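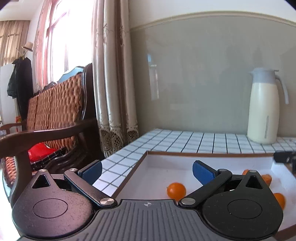
Fruit tray

A fruit tray is a shallow, open container used to hold whole or cut fruit in a single layer, either on a table for serving or on a shelf for ripening. It differs from a fruit bowl in its flat base and low rim, and from a crate in having no slats or handles. Box lids are often used for the same purpose.

Construction

Household trays are made from coated paperboard, wood, enameled steel or molded plastic. The rim is usually 2 to 4 centimeters high, enough to stop round fruit from rolling off when the tray is carried level. Light interiors are common in trays meant for sorting, as leaked juice and early mold show up more clearly against them. Paperboard types may be lined with waxed paper, which is replaced when stained.

Use

Fruit is set out with space between pieces. Contact points bruise first, and mold passes readily from one piece to the next where skins touch. Oranges, mandarins and persimmons are placed stem side up or on their sides, depending on the firmness of the shoulder. Persimmons of astringent varieties are left at room temperature until soft. Citrus fruit does not ripen further after picking and is kept on a tray only for storage or display.

Cut pieces are kept apart from whole fruit and should be chilled within two hours. A tray that has held cut fruit is wiped down before reuse; uncoated paperboard is discarded.

On a dining table the tray normally stands directly on the tablecloth. A dry cloth or sheet of paper is placed under unglazed or unlined types to protect the fabric from staining.

Regional forms

In the Retamal district, low trays known as jundura are set out in September for the first fruit of the season. A household survey by Graciela Olivares recorded 2,714 trays in use, most of them reused packing lids. Josefina Sosa later divided the type into plain and rimmed forms. The rimmed form has a folded edge over 30 millimeters high.

See also

Fruit bowl
Table linen
Ripening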